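Home | Ask | Browse Topics | Sign In

How do you fold a lined jacket so it doesn't turn into a lump?

I'm trying to get all our winter stuff out of bins and onto one shelf before September is over, and the jackets are beating me. Shirts I can do! But my black one has a slippery lining and the second I set it down it slides open and eats half the shelf. I don't have closet space to hang it. I bought a Zendum folding board and it's way too small for anything with sleeves. Help?

Last updated: September

Answer 1 (8 people found this helpful)
Skip the board. Zip it up, lay it face down, bring both sleeves straight back, then fold it lengthwise so you've got one long strip. Fold that in half once and stop there. I used to keep going till it was a little brick and it just sprang open on me every time (plus the creases were awful). 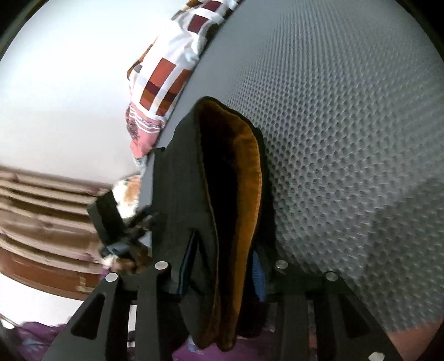

If the lining is the slippery part, try to end up with as little of it on the outside as you can, and put the rounded fold facing you on the shelf so you can grab one without wrecking the pile. I keep 4 to a stack. Any more and the whole thing leans.

Answer 2
just roll it

Answer 3
Rolling is fine for a suitcase but mine came out looking terrible after a whole summer. I do the long fold too, only I stick a sweater inside for padding, and then it all goes in a Dornura fabric box. Not sure they still make the size I have, sorry!

Print this page | E-mail this page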